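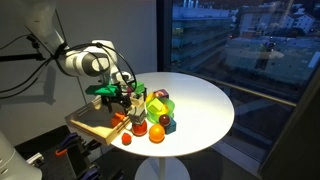

Filed under: Work, Pay and Conditions, Ordinary Days
7 minute read

5/24/21

The letter came. I had got so used to it not coming that I walked past it on the mat twice, once with the washing and once with a cup of tea, and only picked it up because the cat had decided to sit on it. It was a perfectly plain envelope with a window, the sort that usually wants to tell you about your boiler, and inside were four pages from the appeals panel about our travelling time. Four pages! We have been at this since before last July and I think I had expected something more like a telephone directory.

I read it standing up in the hall in my coat, then sat on the bottom stair and read it again, and then I rang in to say I'd be a bit late for the Sistgate clinic, which I never do, and they were very nice about it because of course they'd all had theirs as well.

So, for the record, and mostly for me in ten years when I've forgotten how it went. Those of us on the community side at Plulton get paid for our visits and our clinics, and when we move from one to the next in the course of the day we get mileage. What we haven't been getting, those of us on the older contract, is the time. The newer starters get it. Same roads, same cars, same dressings bag sliding about on the back seat, and they are at work while they're driving and we, according to the pay office, are somewhere in between, like people waiting for a bus. I must have explained this to my sister a dozen different ways and she still says "but surely you get paid to drive to work", and no, my love, that's a different thing, that's home to the first call and nobody pays anyone for that and I'm not asking them to.

The panel has said yes to the middle of it. Travel between one call and the next, where both are on the day's list, is working time and has to be paid at the ordinary rate. I read that paragraph aloud to the cat. Then it says no to the first part and no to the last part, so nothing for getting to the first call or home from the last, and I'd made my peace with that one long ago. And then it says something very long and knotted about the evening on-call, which I've now been through with a pencil and a ruler under each line and I believe it means "partly".

It's the partly that has had me awake. If you are called out from home in the evening, the travelling out counts. The travelling back doesn't count unless you've been rung again before you've set off. I can see how they've got there, I really can, they go back to the wording of the contract and the wording does say "in response to a call", and I suppose going home to bed isn't in response to anything except being tired. But I thought of all those drives back over the top road in January with the heater going and the window down an inch to keep me awake, and I did feel a bit cross, I must say.
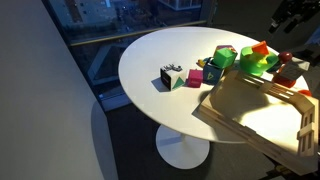 The round table by the big window, and the lights of the city a long way down.

Went to Sistgate in the end and got there with the waiting room already half full. Leg ulcers, a set of stitches, a dear old boy who only comes to have his blood pressure done and tell me about his beans. He's got them in under fleece and he's worried about wind. I was glad of him. It is very hard to stay wound up about paragraph whatever-it-was when a man is showing you with his hands how high his beans ought to be by now.

We had our sandwiches in the back room afterwards with the letter spread out between us, and everybody had underlined something different. The two who do most of the on-call were pretty flat. One of them had worked out what she'd hoped for and what she'd get, in biro, on the back of a glove box lid, and the second number was a good deal smaller than the first, and she just turned it over and went on eating her crisps. I felt bad then for being as pleased as I was. My round is all daytime now, so the middle part is the part that matters to me, and I've come out of it rather well.

The person from the union rang just after and we put it on the speaker. She was careful. She said it was a good result and a mixed result, and she said both of those several times over. What I wrote down on my hand, and then copied out on paper before I washed it off, was this:

- the back pay runs from the date we put the grievance in, and no further
- the pay office has 12 weeks to do the sums
- we need to send in our own diaries, because the rota system only shows the calls and has no idea of the gaps
- anybody who wants to take the on-call bit further has to say so in writing, and soon

The third one caused a silence, I can tell you. I keep a diary, obviously, I'm sitting here with it, but it's full of beans and cats and what I had for tea. The work ones are those little blue books they used to hand out, and I know I've got most of them, and I know they're in the loft, and I know what's in front of them in the loft as well, it's the Christmas tree and all the camping things.

I should say something kind about the firm, Babaei, because I was rude about them in these pages back in the winter. They did the written argument for us in the end and it was a lovely clear piece of work, not a word in it I had to look up. I'd complained that they took ages and asked for the same papers twice. Well, they did take ages and they did ask twice, but the panel quotes great chunks of what they wrote and you can see that asking twice was how they found the old staff handbook, the one with "travelling as required by the service" in it. The whole middle part hangs on that line. Somebody had kept a copy propping up a plant, or that's the story going about.

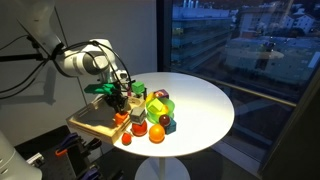 The other thing I keep turning over is how they treated the question of the allowance. For years, whenever we raised it, we were told we already had a community allowance and that was meant to cover the inconvenience of moving about. It's a small sum, it comes out on the payslip under Veson, which is the name of the payroll package and means nothing to anyone, and most of us had stopped noticing it. The pay office's case was that you can't have the allowance and the time as well, that it would be paying twice for one thing. And I had worried they might be right! I'd lain there thinking, oh dear, what if they give us the one and take away the other and we end up worse off, and everybody remembers it was me who went on about it at the staff meeting.

But the panel said the two are for different things. The allowance is for the nature of the job, for the dogs and the stairs and the weather and eating your lunch in a lay-by, and wages are for hours worked, and an employer can't make the one stand in for the other unless it has been written down and agreed, and it hadn't been. So we keep it. I've read that page more than any of the others. It is set out so sensibly, a bit at a time, as though whoever wrote it had sat down with a pot of tea and been determined to be fair to everyone, even the pay office, who come out of it as muddled and not as wicked. I think muddled is about right.

I did a practice run of the sums this evening using last week only, to see what we're talking about. My longest day had 90 minutes of driving between calls, all told, and that was with the roadworks by the garage. The shortest had hardly any because I was in the flats by the river and just went up and down in the lift. So it isn't a fortune. It might do the back bedroom window, which has needed doing for so long that there is moss on the inside, and there might be a bit over for a few days away if we're careful and if places are properly open.

My sister rang while I was in the middle of it and I told her the news, and she said "oh good, so they're paying you to drive to work now", and I said yes, that's right, they are, and asked after her knee.

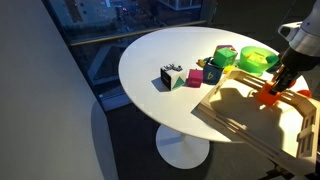 I've been thinking I ought to write to the on-call pair, or at least take them something. It doesn't sit right to have all gone in together and come out with different sized helpings. The union said the further appeal on their part is arguable, and when I asked what arguable meant she laughed and said it meant she wouldn't put her own house on it but she wouldn't tell them not to either. There's a point about whether you're really off duty on the way home if your phone has to be on and you have to answer it, and it does seem to me that if I've got to pull over in a gateway every time the thing buzzes then I'm not exactly at leisure. I said I'd give a statement if they wanted one. I did three winters of those nights before I moved to days and I remember them very well, the gateways especially.

Anyway. Chops for tea, with the last of the purple sprouting, which had gone a bit woody. Rain on and off until six and then a bright clear evening, so I watered nothing and walked down as far as the bridge and back. The swifts are here. I heard them before I saw them, screaming round the chapel roof, and I stood there with my neck cricked for a good while.

Must remember: milk, cat's tablets, ring the window man for a price but don't say yes to anything. And ask next door for the loan of their long ladder, as ours won't reach the loft hatch since the new carpet - or it reaches, but it skids. I'll have a look for the blue books at the weekend.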